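Podon : la bibliothèque municipale ferme jusqu'en décembre pour travaux

03/08/2019

La bibliothèque de Podon a fermé ses portes hier soir et elle ne rouvrira pas avant le mois de décembre. La mairie a confirmé le calendrier des travaux, qui était attendu depuis le printemps par les habitants du quartier.

Le chantier concerne d'abord la toiture, dont une partie laissait passer l'eau au-dessus de la salle de lecture. L'entreprise Bortolotti, qui a obtenu le marché, doit remplacer 870 mètres carrés de couverture et refaire l'isolation sous les combles. Les fenêtres du côté de la rue seront changées dans un deuxième temps.

Pendant la fermeture, 1357 ouvrages sont transférés dans l'ancienne école Helletti, où un point de prêt provisoire est ouvert tous les après-midi, sauf le week-end. Il s'agit surtout des livres pour enfants et des romans les plus demandés. Le reste des collections est gardé en réserve et ne peut pas être consulté pour le moment.

Les lecteurs qui ont encore des livres à la maison peuvent les rendre au point de prêt ou à l'accueil de la mairie. Aucune pénalité de retard n'est appliquée pendant la durée du chantier. Les cartes d'abonnement sont prolongées de trois mois, sans démarche à faire. Pour les nouvelles inscriptions, il faut se présenter avec une pièce d'identité et un justificatif de domicile.

L'heure du conte est maintenue dans l'école, mais le nombre de places est limité à 20 enfants et l'inscription est obligatoire. Le club de lecture, lui, reprendra seulement après la réouverture.

La circulation est aussi modifiée autour du bâtiment. Le stationnement est interdit devant l'entrée principale et les piétons sont priés d'utiliser le trottoir d'en face. L'arrêt de bus est déplacé devant la boulangerie.
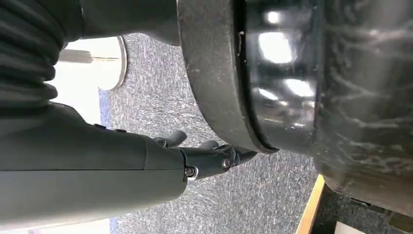
Jumelage : une délégation de Tornbridge attendue à Podon

Les inscriptions pour loger les visiteurs sont ouvertes à l'accueil de la mairie.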